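# Breathing like a bored cow, and other things I tried in June

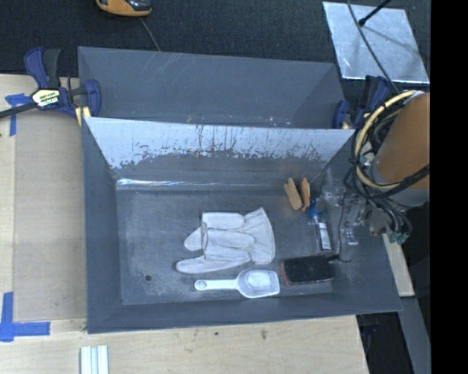 *Grey bins, one white work glove.*

I've been putting off writing about breathing for ages. It sounds like such a silly thing to fill a newsletter with (you're all doing it already, well done), but so many of you wrote back after the sleep issue asking what I do when I wake at 3 and can't drop off again that I figured it was time.

So, slow breathing. I came to it sideways. My GP had mentioned it twice and I'd nodded politely both times and gone home and done nothing. Then I got talked into a course at the Skerard hall, mostly by the promise of soup afterwards, and by the end of the first evening I was lying on a borrowed mat with a rolled towel under my knees feeling more settled than I had in months. I was also a bit cross about it, to be fair. I'd spent a small fortune on magnesium.

The way we were taught is very plain. You breathe in through your nose for a count of four, you breathe out for a count of six, and you keep going. There's no holding at the top, which suits me, as holding my breath makes me panicky and always has. The teacher told us to breathe out like a bored cow in a paddock and I have never been able to improve on that as an instruction. Lips loose, shoulders down, a bit of a sigh if you want one.

The first week I was hopeless! I kept racing the count, or I'd get to five and find I'd run out of air, and then I'd gulp the next one and feel dizzy. If that happens to you, shorten everything. Three in and 4 out is perfectly good. I did that for ages before I stretched it, and some nights I still go back to it when I've got a head cold or I've eaten too late.

A few of you asked about apps. I tried Zesetix for the free month, and it's nice enough, with a little circle that swells and shrinks so you can follow it with your eyes. The trouble is I'm trying to fall asleep and there's a glowing circle in my face. I found it much more useful in the daytime, parked in the car before a dentist appointment (I am a very bad dental patient, ask anyone). It also sends you a cheery message if you skip a day, and you can switch that off under reminders, and I'd suggest you do.

What works better for me at night is counting on my fingers under the doona. Thumb to first finger for one breath, thumb to second for the next, and so on up and down the hand. It gives the fidgety part of my brain a job. I rarely know how many rounds I've done because I lose track, and losing track is more or less what I'm after at that hour.

Now, the bit where I try to be sensible. I can only tell you what I've noticed in myself. I fall back to sleep faster, most nights. I grind my teeth less, or at least my jaw isn't sore at breakfast. My blood pressure was a little lower at my last check, but I'd also cut back on salt and started walking the dog up the Bullby track instead of along the flat, so I wouldn't hang that on the breathing. If you're on blood pressure tablets, please don't go fiddling with them on my account. Same goes if you have asthma or any sort of heart or lung trouble: have a chat with your doctor or your practice nurse first. And if it makes you more anxious, stop. It does that to some people. My sister can't stand it and goes for a swim.

I should say something about the tea as well, as it's become tangled up in the whole routine. The course organisers sold a loose herbal blend called Rimkutė, which is mostly lemon balm with some linden and a bit of something minty, and I brought home a 500 gram bag without grasping how much tea that is. It's an enormous amount of tea. It's in two jars, a biscuit tin and a freezer bag and I'm still giving it to visitors. I like a mug of it an hour or so before bed, made with 300 ml of water just off the boil and left with a saucer on top while I do the dishes. Whether it does anything, I couldn't say. It's warm and it smells like a garden and it has stopped me having a second coffee after tea, so I'm counting that in its favour. (Any later than an hour before bed and I'm up to the loo, and then we're back where we started.)

If you'd like to give the breathing a go, try it somewhere boring first. I practised at the kitchen bench waiting for the toast, in the line at the chemist, and through the whole of a very long phone call with the power company. By the time I needed it in the middle of the night my body sort of knew the tune. Trying to learn it from scratch at 3 am, already wound up and watching the clock, was a disaster for me. On that subject, turn the clock around! I know I said so last issue. I'm saying it again.

The Skerard course is running again over winter. It's evenings, on the floor, though there are proper chairs if getting down and up again is a bother, and you only need a towel and some thick socks. That hall is freezing until the heater gets going, so wear more layers than you think you need and grab a spot on the left. The soup was pumpkin the first night and something with barley after that, and there was always bread.

Next issue I'm having a go at self-massage for sore feet, as requested by pretty much everyone who works standing up. If you've got a trick with a tennis ball or a frozen bottle or whatever it might be, hit reply and tell me before I write it up.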